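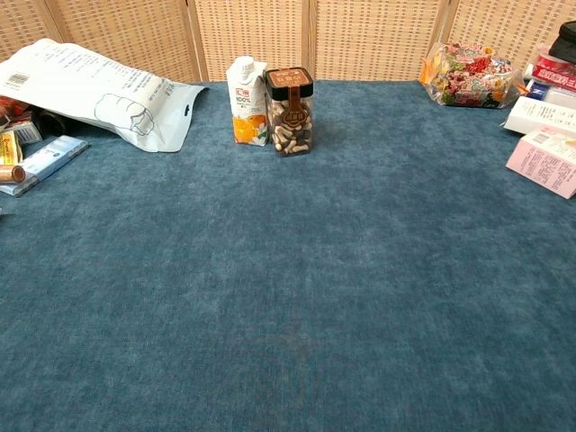
Getting a table ready for a sorting arm: notes on the Vokau home kit

Friday, October 9, 2026
By Reinhold Albers

The Vokau is a bench-mounted arm sold as a kit for putting away groceries and household packets. It clamps to the table edge, lifts small items and places them in bins. I have had one on loan from Flotance for 3 weeks. Most of the faults I logged came from the table, so the tips below deal with that first.

Cover the top. A plain cloth in one colour stops glare and gives the kit a steady background. Blue or green works well with most food packaging. Pull it flat and clip the corners, as the arm reads a fold as an edge.

Leave the middle clear. Put the shopping to the left and right and keep the centre and front open for the arm to work in.

Stand up anything that can stand. A juice carton or a square jar with a lid is picked first time if there is a finger's width on each side. Two tall items touching are treated as one.

Pull small boxes out from under bags. A large white plastic bag lying over a few packets hides them, and the arm will lift the bag and drag the rest.

Keep clear bags of wrapped sweets until last. The crinkled wrappers give a poor reading, and the grip slips on thin film - set it to 4 for these and leave cartons at 3.

Check the background. A woven screen behind the table gave me no trouble once the height limit was set below its top rail.

The kit costs 2475 with the clamp and two bins. The maker rates the grip pads for 3000 lifts. Setting up is simple, the printed guide is poor, and the bins are too shallow for cereal boxes.

Comments

Vanderleia Quintana: Does a patterned oilcloth work?
Reinhold Albers: Poorly. Turn it over and use the plain side.
Akash Kaushik: Mine drops anything rolled or round. A strip of felt under it helped.

Related
Choosing bins for a small pantry
Cleaning grip pads
Miranda shelf labels reviewed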